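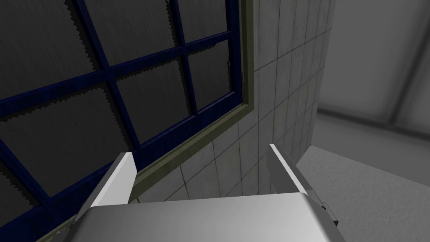

Ventana de marco y parteluces azul marino en una pared alicatada (imagen generada por ordenador).

Parteluz de carpintería

En carpintería de huecos, se denomina parteluz, barrotillo o travesaño de vidriera a cada una de las piezas delgadas que dividen la hoja de una ventana o puerta vidriera en paños menores. El conjunto de barrotillos de una hoja recibe el nombre de cuarterón o, en algunas zonas, palillería. El término parteluz designa también, en arquitectura de piedra, la columna o pilar que divide verticalmente la luz de un vano; ambos usos conviven en la bibliografía técnica y conviene distinguirlos por el contexto.

Origen y función

La división de la hoja responde en su origen a una limitación de fabricación. El vidrio soplado en cilindro o en corona se obtenía en piezas de tamaño reducido, de espesor irregular y coste elevado, de modo que cubrir un hueco amplio exigía ensamblar varias sobre un soporte. El plomo cumplió esta función en las vidrieras medievales. El barrotillo de madera lo sustituyó de forma progresiva en la arquitectura doméstica a partir del siglo XVII, en paralelo a la difusión de la ventana de guillotina en el norte de Europa.

Con la generalización del vidrio plano de gran formato la división dejó de ser necesaria desde el punto de vista constructivo. Se mantuvo por razones compositivas y, en edificios protegidos, por exigencia normativa.

Sección y ensambles

El barrotillo tradicional presenta una sección asimétrica. La cara interior lleva moldura — de cuarto bocel, de talón o de doble bisel, según época y región — y la exterior un rebaje o galce en el que se aloja el vidrio. Entre ambas queda el alma, cuyo grueso determina la esbeltez aparente de la pieza.

Los cruces se resuelven a media madera o mediante caja y espiga. En el primer caso se debilitan las dos piezas por igual; en el segundo, una de ellas es pasante y la otra se interrumpe. Mathias recomienda que la pieza pasante sea la vertical en las hojas de guillotina, sometidas a tracción al accionarlas, y la horizontal en las hojas abatibles de más de 1000 mm de altura. La moldura se encuentra a inglete o por contraperfil, solución esta última menos sensible a la merma de la madera.

El vidrio se fija con puntas sin cabeza y masilla de aceite de linaza, o bien con junquillo clavado. La masilla debe formar un plano inclinado que evacue el agua y quedar oculta desde el interior por la línea del galce. Se pinta una vez formada la película superficial, con un solape de 2 mm sobre el vidrio para sellar la junta.

Tipos actuales

Barrotillo pasante. Divide realmente el acristalamiento. En unidades de doble vidrio obliga a fabricar una cámara por paño y aumenta la longitud de borde, con la consiguiente pérdida de aislamiento.

Barrotillo aplicado. Se adhiere a ambas caras de un vidrio único. Suele acompañarse de un perfil separador situado en la cámara, en correspondencia con el aplicado, que reproduce la sombra de la pieza maciza.

Barrotillo interior. Queda encerrado en la cámara del doble acristalamiento. Facilita la limpieza, aunque carece de relieve y no se admite por lo común en edificios catalogados.

Rejilla desmontable. Bastidor ligero sujeto con clips a la cara interior de la hoja.

Color y acabado

Los acabados oscuros — azul marino, verde botella, negro — reducen la presencia visual de la retícula vista desde el interior, por contraste menor con el exterior durante el día. A cambio absorben más radiación, lo que acelera la degradación de la masilla y favorece la apertura de los ingletes en las orientaciones soleadas. En perfiles de PVC el incremento de temperatura debe tenerse en cuenta al dimensionar el refuerzo.

Ventanas en paredes alicatadas

Cuando el hueco se abre en un paramento revestido de azulejo, el encuentro entre cerco y revestimiento se sella con un cordón elástico, nunca con mortero de rejuntado. El alféizar interior se dispone con pendiente hacia la estancia. Sayce aconseja replantear el alicatado desde el eje del hueco, de forma que las piezas cortadas a ambos lados tengan igual anchura.

Véase también

Galce
Junquillo
Mainel
Ventana de guillotina

Bibliografía

Mathias, Eifion. Ensambles en la carpintería de huecos. Samard.
Sayce, Mared. Revestimientos cerámicos: replanteo y encuentros. Drelari, 300 págs.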